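Chapter 9
Packaging and the Household Store

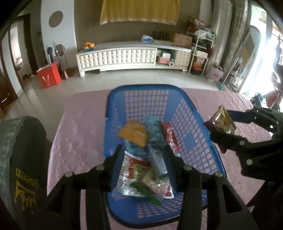 Figure 9.1 Packaged goods in a perforated plastic basket.

Most households buy far more packaging than they notice. A week's shopping for a family of four may include packets, pouches, boxes and wrapped trays, and each one was chosen by a manufacturer for a purpose. Some wrappers keep air out. Some keep moisture in. Others mainly carry the name of the product and catch the eye on a crowded shelf.

The basket in Figure 9.1 holds several kinds of package together. The narrow box has flat sides and keeps its shape. The orange-yellow packet has crimped edges. The large foil pouch spreads out under the items on top of it, and one package is transparent, so that its pale contents show through. Once goods like these are piled in one container, the flexible ones settle into the gaps and the stiff ones lie at whatever angle they land.

In this chapter we look at how packaged goods are stored at home. We begin with the container. An open basket with holes in its walls lets air pass and lets the user see part of what is inside – a closed bin does neither, but it keeps out dust and insects. Section 9.2 compares the two using records from the Cluraswood household survey, in which 500 homes listed every packaged item they kept. The full list ran to more than 4,000 products.

Section 9.3 follows one of those homes. Sabina Miah kept a store diary for 18 weeks, beginning in May, and wrote down what she bought, where she put it and when it was used up. Her diary shows how often small packets were lost under larger ones and bought again.

Section 9.4 covers sorting by date, by size and by use. You will need a ruler, a kitchen scale and the contents of one shelf or basket at home.

Key terms
crimp seal
flexible packaging
rigid packaging
shelf life
stock rotation

9.1 Rigid and Flexible Packages

A rigid package holds its shape when it is empty.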